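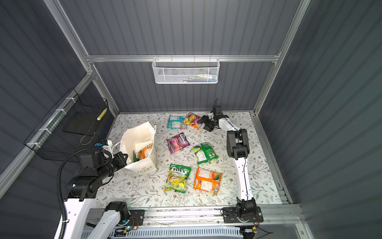 March 15, 2023

Descaling, kettle 2 (the Plirnham stockpot kettle, stainless, used for the preserving trials). V. Thomas at the bench, E. Naidu weighing.

Limescale has come back since the clean in July. Ring at the waterline, thick over the element plate, chalky below that. Tap water again, as the softener cartridge ran out and the replacement is still on order from Pillai.

Run 1. Citric acid, 13 g per litre, cold start, brought up to a simmer and held for 17 minutes. Fizzing strong at first, nearly stopped by the end. Waterline ring gone. Plate still rough to the fingernail in one patch near the spout side. Rinsed twice.

Run 2. White vinegar, 100 ml per litre, same hold. Slower, and the smell hung about in the room well after lunch. The patch softened but did not lift. Elango scraped it with the edge of a wooden spoon and about half came away as flakes. I would not use vinegar again on this one unless the citric has run out.

Run 3. Citric again at the run 1 strength, left to stand overnight without heat. Patch came off with a cloth in the morning. No pitting that I can find. Slight rainbow tint on the plate, same as after the last clean, and it wiped off with a drop of oil.

Weights: kettle 513 g lighter on the scale after run 3, which cannot be right. Elango thinks the lid was on for the first weighing and off for the second. Figure struck out. Weigh again next time with the lid off for both.

Washing-up: the Alia cloths shed lint if they go in with the tea towels, so keep them apart. Bicarb does nothing for limescale - tried a paste on the lid rim out of curiosity, scale unchanged, though it did shift the burnt sugar. Do not mix it with the acid, it only cancels out.

To do
Chase Pillai for the cartridge.
Ask Clirkonach whether the seal on the tap can take an overnight soak in citric. I took it off for run 3 and it was a nuisance to refit.
New label for the citric tub, the old one has gone unreadable.
Repeat run 3 on kettle 1, with the heated step left out altogether.

V.T.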